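Shape sorter blocks: keep or pass on?

Posted in Toys & Playroom, 17 replies

ovachmum
Having a clear-out and got as far as the shape sorter.
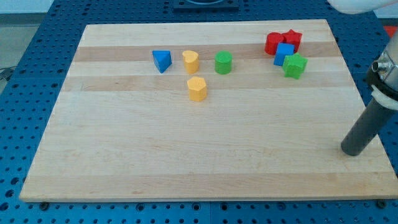 The blocks on the big board, two of each colour

My youngest knows every shape now and I can't decide whether they go in the charity bag. Would you keep them?

sketent_565
Keep! Mine played with theirs for ages after the sorter itself went. They were cakes, then tickets, then cargo for the train (the heart was always the most expensive cake, obviously).

MacLeish3831
Pass them on. We kept everything "just in case" and I now have two crates of it under the stairs. Somebody's toddler would love those this week.

sketent_565
They're eight little blocks, MacLeish, they'd fit in a sock!

MacLeish3831
That's how the crates started.

oseo_dad
Is that one at the front a hexagon? Ours only had the basic shapes, I'm a bit jealous. What do you clean them with? Our paint went tacky after I soaked them.

ovachmum
Yes, yellow hexagon. Just a damp cloth and a dry straight after, I never soak wood. Leaning towards keeping them till November and seeing if they get played with.

MacLeish3831
See you in November then.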